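Oltano all-purpose cloths, pack of 18
Sold by Dulside Cleaning Supplies. Order code 615.
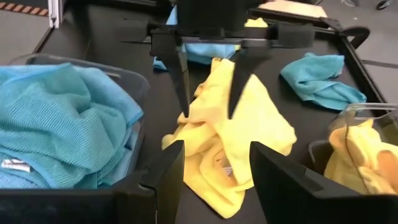 Page last changed: 31st January

Most of what gets written on a packet of cleaning cloths is hard to test and easy to print. The Oltano packet says "streak-free" and "lint-free". We sell these cloths and use them in our own shop, and we would put it a bit lower than that. On windows they leave fewer streaks than an old tea towel does. On a dark worktop in low sun you will still find a mark or two, and a dry second cloth gets rid of most of them.

Colours: blue and yellow, mixed in each pack. We can't pick out a single colour. The maker would like you to keep one for the kitchen and the other for the bathroom. It's a sensible habit if everyone in the house sticks to it. Ours didn't.

Washing
Up to 60 degrees. No fabric softener, which makes them slide water about. Wash the yellow ones apart from your whites the first few times, whatever the packet says.

How long they last
The maker gives a figure of several hundred washes. We have no way of checking that and doubt many people keep a tally. We put one pack through the shop wash from November and stopped after 89 washes, when the edges had started to curl. They still picked up dust. They were slower to soak up a spill - you had to press harder and go over it twice.

Compared with the others we stock
The Zelness cloth is thicker and costs more. It holds more water and takes almost 8 hours to dry on a rail, so for a small kitchen we would buy the Oltano. The Rezende is cheaper and sheds fluff. We keep it for people who want something to throw away after painting.

Not for
Hot pans, camera lenses, or waxed furniture. The packet shows a car being polished. We tried it on a van door and went back to a proper drying towel.

Returns
Unopened packs only. If the stitching comes undone in the first wash, tell us and we will replace the pack - we have had a few like that.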